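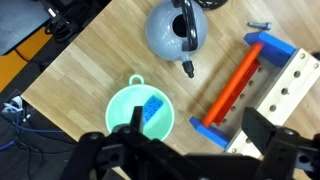
Lerato Gumede
Software lead, manipulation group, Mukisska

Wednesday, March 20, 2019

Log the plan, then log why it changed

Most of the arguments I have about robot software start with a failed pick. Somebody says the camera calibration has drifted. Somebody else says the planner chose a silly path. A third person blames the gripper. We then spend an afternoon running the thing again and hoping it fails in the same way.

Take a blue toy brick lying in a green funnel. A person would reach in and take it out. For our software it is a small bundle of decisions. Perception has to say that the brick and the funnel are two objects, and that one is inside the other. The grasp code has to find an approach that gets the fingers past the rim. The planner has to bring a wide gripper down over the bowl while the other finger hangs over a toy workbench with a long orange rod across it. Any one of these steps can be slightly wrong and still report success.

My view is that we should stop adding cleverness to these steps until each of them can explain itself. By that I mean something quite dull. When the grasp code rejects a candidate, it should write down which one and on what grounds. When the planner falls back to a second route, the log should hold the first route too. At present most stacks I have worked with keep the winning answer and throw the rest away.

In February we changed this in Stenau, our planning layer. We went back over 422 attempts on cluttered tables and found that in some 200 of them the executed grasp was a fallback. We had been tuning the scoring of first choices for months. The first choices were often being thrown out by a collision margin that had been set for a different gripper and copied across. The fix was one line in a settings file.

Wian Du Plessis, who looks after our controllers, thinks I make too much of this. His objection is that logging costs time in the loop, and he is right that it must stay out of the fast part. We settled on a buffer that is written out after the arm stops. He also says that people don't read logs. That is fair, and it is why we built a plain viewer that shows the rejected grasps in grey over the camera view. It took six days and people do open it.

The usual answer to all this is that a learned policy will make the separate steps go away. It may do, for some tasks. I would still want to know what it took the rim of the funnel to be, and whether the rod had any part in the motion it chose. If anything I would want that more, given that there is no settings file to look in.

We are moving the same record format to perception next. The open question is how much of the raw depth data to keep with each rejected candidate, and I don't have a good answer yet.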